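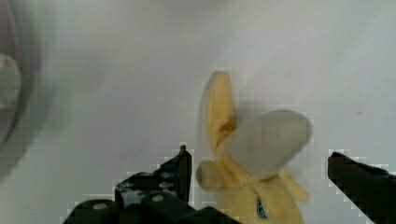
Re: [toyswap] play kitchen lot, and the banana question

Filed under: Swaps and Giveaways

Ermelinda Calado wrote:

> Hi all, is the play kitchen stuff still going Saturday? My niece is three and has opinions about fruit. I'd want the banana for sure, but only if the peel still folds down. The last plush banana we got from a swap had been sewn shut by somebody's grandmother, who thought it was torn. Also, is there a pan? She has been frying things in a shoe.
>
> Ermelinda

Ermelinda,

Still going, and the banana peels. The flaps fold out and down, the fruit inside is a sort of light gray, and it has a little blue sticker on the front like the ones at the store. I can't make out what the sticker says in my picture, so if your niece only eats certain brands she'll have to come and inspect it herself.

The gray bothers some people. Huguette Hoarau asked me whether it had gone off. I told her it was a toy, and she said that wasn't what she asked.

As for the rest, a good part of it is on the white table.

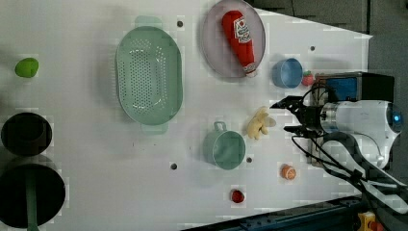 Colander, plate, mug, pans and assorted groceries.

The light green colander is the big oval one with two handles. Domingo Ledesma has asked for it to use on real lettuce, and I have no rule against that, but kids get first pick until noon. After that he can have it and drain whatever he likes.

The pink plate and the little light blue bowl go together as far as I'm concerned, even though they don't match. The ketchup bottle goes to whoever takes the plate. It's red with a white cap and it's a toy, so please don't try to open it at the table (Nattawut, this is for you).

The mug is a teal green one. I would like it to go to somebody who will drink out of it, but I won't be checking.

Loose produce: strawberry, a very green lime, and a small dark red fruit that I've been calling a cherry and Sang-wook Ham calls a plum. We've been over this. Whoever takes it home can settle it. The orange ball with the white stripes isn't produce, though it spent a winter in our fruit bowl and fooled at least one visitor.

And yes, Ermelinda, there's a pan. It's black with a green handle, and there's a black pot to go with it. I'll put your name on the pan. The shoe may retire.

Doors open at ten. Bring a bag, because last time I gave out 17 of mine and got 3 back. Anything still here by two goes in the box for the Clorner Street playroom, and I'm not opening that box again once it's taped.

If you want something held, write to me and not the whole list. It went out to 60 people last time that Domingo wanted a colander.

Boonyarit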